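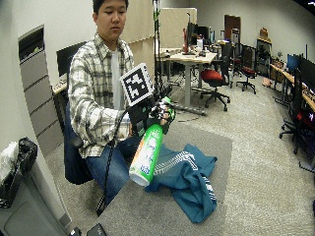 Figure 2. A spray can held over a crumpled striped cloth on the gray table, cabinet and bags to the left.

4.2 What people do with a cloth that will not lie flat

Textile care guides, the Romell household manual among them, assume a garment that has already agreed to cooperate. The item is laid out, smoothed, and then sprayed from a sensible distance. Our sessions suggest that the middle step is widely regarded as optional. In the spraying task the cloth was handed over in a heap, and participants were told only to treat it "as you would at home." Most of them took us at our word, which is more than we had planned for.

Figure 2 shows the position we came to call the low hold. The can is gripped near the nozzle end and tilted well away from upright, the head is bent toward it, and the cloth lies in folds underneath. The participant is seated. We had expected standing, on the grounds that every product leaflet we consulted shows a person standing at a clean counter, usually near a window. Our table is gray and has no window to speak of, and given the choice between an office chair and good posture, people chose the chair.

Seating matters more than it sounds. A seated person works with the table at lap height and brings the can close to the body, so the cloth tends to migrate toward the knees as the task goes on. Several participants ended with one sleeve or corner hanging over the side and made no move to retrieve it. Standing participants tugged the cloth back to the center at intervals, and a few folded it when they were finished, although the instructions had asked for no such thing. We did not score folding. We now wish we had.

The can itself deserves a paragraph. Aerosol cans are tall, smooth and the same shape nearly all the way along, and a person picking one up from a cluttered surface has very little to tell them which way it is facing. The usual sequence is a grip, a look, a quarter turn, and another look. The second look is the interesting one. Karagiannis treats it as a check on the nozzle direction and places it before the first press in every case. In our sessions it sometimes came after, with consequences for the front of the participant's shirt. We have kept those trials in the analysis and thank the shirts.

Cloth type had a smaller effect than we predicted in February, when the protocol was fixed. Plain cloths and printed ones were handled in much the same way, with one exception. Where an item carried a band of pattern, people were inclined to avoid it and spray the area on either side – a courtesy they did not extend to stripes. Asked about this afterward, most said they had not noticed doing it. One said that printing costs money.

The room was left as it normally is. Desks behind the table held monitors and the small objects that monitors attract, and bags were put down wherever there was a surface to take them. We considered clearing all of this and decided against it. The Nenudis trials were run in a bare room and report that participants paused before starting and asked where things should go. Ours did not ask. A person who can see a plastic bag on top of a bin seems to understand at once what standard of order is required.

Each session lasted around 30 minutes, of which the spraying task took up a modest share. The rest went on wiping, stacking and putting away, as described in Section 4.1. Over all tasks we logged 3595 separate hand contacts with objects. Repeated taps on a nozzle were counted as a single contact, a rule adopted after one very thorough participant threatened to dominate the totals.

Two limits should be stated. The Alia coding scheme we used for hand contacts was written for kitchens, and it has eight categories for things done to a pan and none for things done to a heap of fabric. We added "nudge" and "drape," with some reluctance over the second. Also, the cloth was never anybody's own. People are likely to be more careful with a shirt they intend to wear again, and the home setting we asked them to imagine may have been somebody else's home.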